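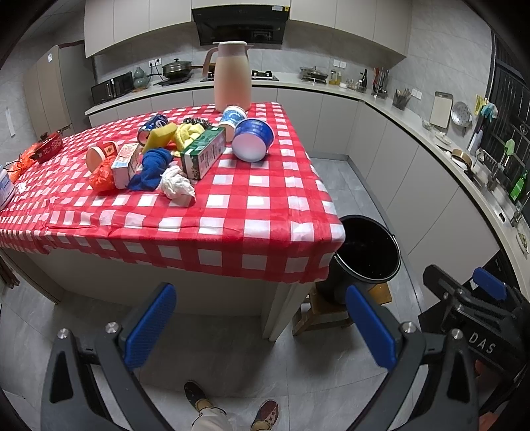
The island, with the pink jug at the back.

The Skarnard is a cotton tablecloth sold by Brukent in six sizes. I bought the 180 cm version and used it daily from December, washing it at 40 degrees with ordinary powder.

Weight is given on the packet as 200 grams per square metre. Mine came to slightly less on kitchen scales, within the error I would expect from them. Hems are double-folded and lock-stitched, with mitred corners. One corner had a skipped stitch, which has not spread.

Shrinkage after the first wash was 2 cm in length and nothing measurable in width. The packet allows for up to 3%, so this is within limits. After 77 days there was slight fading along the folds – visible in daylight only. 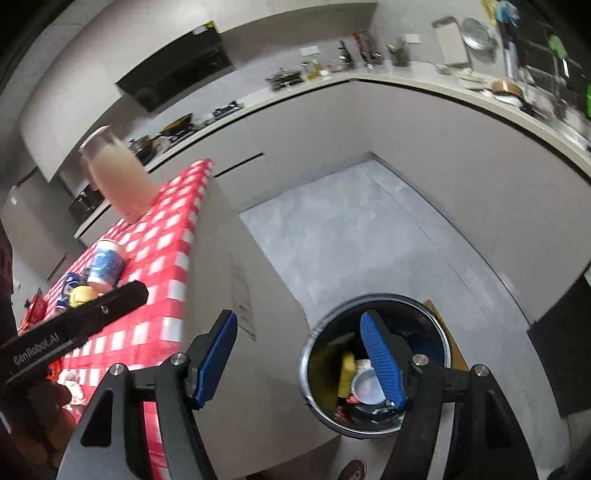
Checked cloth beside the metal bin.

Tea and tomato came out in one wash if soaked first. Turmeric did not. The cloth creases badly off the line and needs a hot iron with steam.

The Bimari, which I had before, is a cotton and polyester mix. It dries faster and hardly needs ironing, but it slides on a smooth top and pilled within a year. The Skarnard stays put without clips.

Order code 2591. Recommended, with the size up if you want a proper drop at the sides.

Birutė Ķēniņš
March 20, 2020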